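The woman who runs the small-claims desk at Flotside has been selling and settling insurance for most of her working life, and she still gets excited about washing machines. More exactly, she gets excited about what happens when they leak through a rented ceiling at two in the morning, and who pays for it.

Flotside is a renters insurance agency in Galtberg with one office, one product it really cares about and a phone that rings a lot in March, when the student leases turn over. We met at her desk on 5 March 2022, and she had printed a sample policy for me before I'd even taken my coat off.

"Renters insurance is the best thing on the shelf and people treat it like a form the landlord makes them sign," she said, already turning pages. "Look at this! Your stuff, your liability, a hotel if the apartment floods. It's all in here, and it's written in English you can read on the bus."

She didn't write it herself, but she did argue over a lot of it. The wording is known in the office as Elis, after an old policy series it replaced, and it went through 3 drafts before she was happy. The one she fought hardest for is a paragraph on roommates. Many renters assume that one policy covers everyone on the lease. Under Elis it covers the people named on it, and the first page now says so in bold.

"We used to have that on page nine," she said. "Page nine! I had tenants on the phone crying over a laptop, and I had to read them page nine."

The other change she likes to talk about is the deductible. Renters can pick from 2 levels, and she will happily spend half an hour helping someone choose. Her own advice leans toward the higher one for people with a bit of savings and the lower one for students, though she says she has been talked out of it both ways by customers who had done their math.

I asked about Jenkins, the claims software that Flotside switched to last year. She laughed and pulled her keyboard closer.

"I love it. I didn't want to love it." Jenkins lets a renter file from a phone, attach receipts and see where the claim stands. Simple claims, a stolen bike or a ruined rug, are supposed to be answered within 30 hours, and she keeps an eye on that clock all day long. The tougher ones still land on paper in a tray next to her mug, and those she reads twice. Smoke damage is a regular in the tray, and so is anything involving a dog.

What would she change, if she could change one thing? She thought about it for longer than I expected.

"The inventory. Everybody should have a list of what they own, and hardly anybody does. Do it room by room, write down what you paid, keep it somewhere that isn't the apartment. Do the closet first, because clothes add up like you wouldn't believe." She does hers every spring and admits she looks forward to it.

Before I left she asked if I rented, and whether I was covered. I told her I rented and that I'd have to check. She handed me the printed policy, wrote the office number across the top and told me to start with page one.

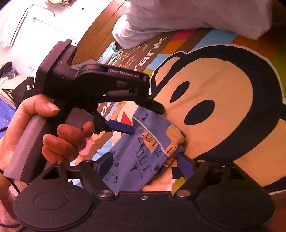

*Two black grippers with blue finger pads, and a small piece of blue fabric.*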